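Makmont Countertop Produce Scale, Model 800
Kitchen and Market Equipment > Scales

The Makmont Model 800 is a compact digital scale intended for farm stands, school kitchens and small grocery counters. It weighs single pieces of fruit as well as small mixed lots and displays the result in grams or ounces.

Capacity is 2,000 g. The platform lifts off for washing in warm, soapy water. The base should be wiped with a damp cloth only.

The tare key clears the weight of a basket, bowl or tray before produce is added. Tare must be set again whenever the container is changed.
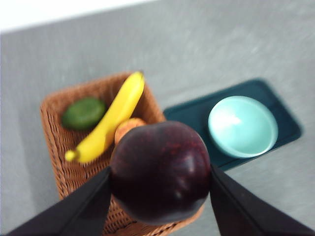

Giuliana Rivadeneyra writes that her stand sells stone fruit by the piece and by weight on the same counter, and that the display settles quickly enough to keep a line moving. She would have preferred larger numerals for customers standing on the far side.

A rear-facing customer display is available separately under the Orkska accessory line. It connects to the port beneath the base.

Power: 6 AA batteries (not included) or wall adapter (included)
Units: g, oz
Warranty: 2 years, parts and labor

Scales used in trade may require local inspection before first use. Purchasers should consult the weights and measures office in their county.

Orders placed in December ship after the annual inventory closing.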